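Walking to Plimberg, a bit later than planned

2023-08-08

I'd been promising myself the Plimberg pilgrimage for years, and in July I finally laced up my boots and went. 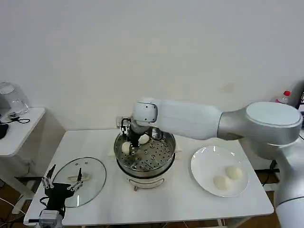 It's 76 miles if you start at Dandel, which I did, mostly because the train goes there. The route follows the river as far as Praltel and then climbs (and climbs!) over the moor to the old abbey church. I gave myself six days and needed every one of them.

I'm not a very tidy sort of believer. I was brought up chapel, drifted off at 18, and came back in my forties through the side door of an Evensong I'd only gone into to get out of the rain. So I wasn't sure I'd know what to do with all that quiet. The first two days I mostly thought about my left heel.

Then on the third morning I found myself saying Psalm 121 under my breath, over and over, in time with my feet. I hadn't decided to. I'd learnt it in Sunday school and would have sworn it had gone completely!

Plimberg itself is small and rather damp, with 213 steps up to the church door and a lovely cold smell of stone once you're in. I sat at the back through Compline and cried a bit, then had egg and chips down the hill.

Next year I'd like to try the longer way round, by Escobar. I'll need better socks.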